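Tidadska bins, set of three: my review

I bought these to sort the supply shelf and, well, I'm kind of in love. You get a blue one, a red one and a milky white one, and they look so cheerful on a white tabletop! The red one swallowed four black rolls standing up, with room left over.

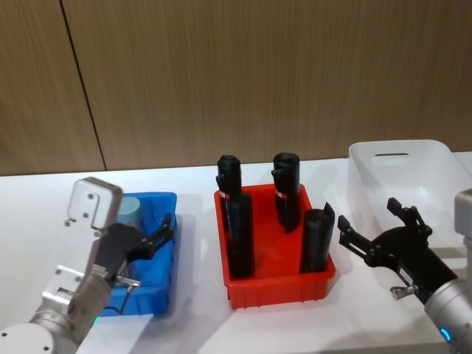

What goes where

Red is for the black rolls. Blue is for the little containers with the gray-blue caps – clear bodies, so I can tell when I'm running low. White has a slot handle, and I use it for whatever's left (mostly tape).
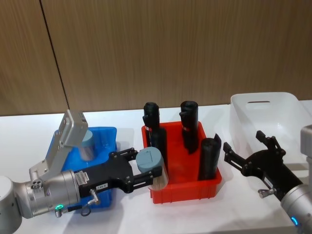 Page 155

Gripes? The sides on the red one are low, so tall stuff leans a bit. I'd looked at the Van Loon set too, but it only came in beige and I wanted color. Four stars, and I'm ordering a second set for the garage.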